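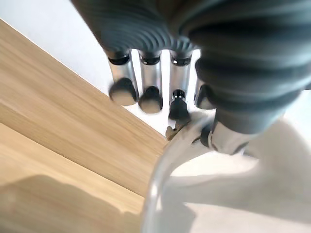
4.2 Where the shoes come off

I went into the hallway interviews expecting to hear about coats. What I got was shoes, and plenty of them! Of the 938 households in our Kauppinen survey, 655 told us they take their shoes off at the door, and most had strong feelings about where the pairs should go next (mats, baskets, under the stairs, anywhere but the kitchen).
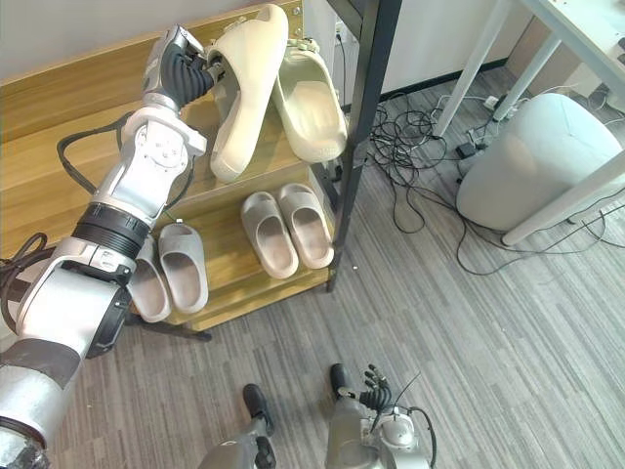

Figure 3. Two-tier shoe rack, wooden, with slippers.

Storage height matters more than I'd guessed. Stefaniia Hladun and I coded each answer by how far people said they had to bend, and the older folks in the Skinard apartments kept asking for something off the floor. A low rack with two tiers, like the wooden one in Figure 3, gives them a top shelf for whatever they wear indoors — a cream slide slipper with a thick sole is a fair stand-in for the type. Stepan Koval thinks the indoor pair drives the whole habit, and I'm coming around to his view, though only 11 people put it that way themselves. I take this up again in Section 5.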